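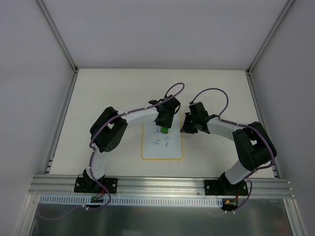
Gasell Two-Arm Bench Cell

Supplied by Vaher, assembled and tested at our Wuddale workshop

Item no. 1828
Availability: built to order, next batch January

The Gasell is our enclosed bench cell for light two-handed work, and we are rather fond of it. Both arms sit on one grooved aluminium rail across the front, each on its own black base plate, and they reach inward over a pale work surface with plain grey walls on three sides. We kept the walls free of markings on purpose, as most of our customers teach their cells by camera and a busy background only makes life harder for them. It suits small tabletop jobs like sorting, handing a part from one gripper to the other, or wiping marks off a little whiteboard, which has become our favourite acceptance test here (and a good excuse to doodle).

Setting up

Allow yourself a whole morning the first time, and do have a second pair of hands for lifting the cell on to its bench. Once it is level, slacken the screws on the left base plate, slide the plate along the rail to where you want it and nip the screws up lightly. Do the same on the right. Then bring both arms slowly to the middle by hand, with the power off, and check that the grippers can meet without the elbows fouling the side walls. When you are happy, tighten everything fully and note the rail positions in the back of the handbook. You will be glad of that note if a base ever has to come off!

Xuelian Qiu, who wrote the handbook, likes the two arms set as near to a mirror image as you can manage. It isn't compulsory, but programs written for one side are much easier to carry across to the other.

Cables

Each arm has a purple cable held along its length with white ties, and there is a generous loop left at the gripper end. Please don't be tempted to tidy that loop away. It looks untidy, we know, but the wrist needs the slack when it turns, and the commonest repair we see is a cable that somebody has pulled in neatly and tied down tight. If you replace a tie, fasten it so the cable can still be rolled between finger and thumb, and trim the tail flush.

Looking after it

Wipe the work surface with a barely damp cloth at the end of the day. Dry-wipe ink comes off easily while it is fresh, and a drop of washing-up liquid deals with the stubborn bits. Brush out the rail grooves before you move a base, or the grit will travel with it.

Every 73 running hours, go over the base plate screws and the rail ends with the key supplied. Check the gripper tips at the same time and change them if they no longer close evenly. At 3,000 hours we ask for the arms back at Wuddale, where Zdzisław Górecki strips the elbow joints, cleans them and puts in fresh grease. Please send both arms together, even if only one is grumbling.

The small circuit boards below the front rail need nothing from you beyond a soft brush, with the power off and unplugged at the wall. Leave the thin red wires where they are. If one has come adrift, ring us before you do anything else and ask for Laimutė Urbonaitė.

Spares

Odo gripper tips, pair: item 69
White cable ties, bag: item 73
Base plate screws: sold with the plate only
Purple arm cable: made up to length, please tell us left or right when ordering

Delivery is by pallet with the arms packed separately. Keep the inner trays, as you'll want them for the service trip.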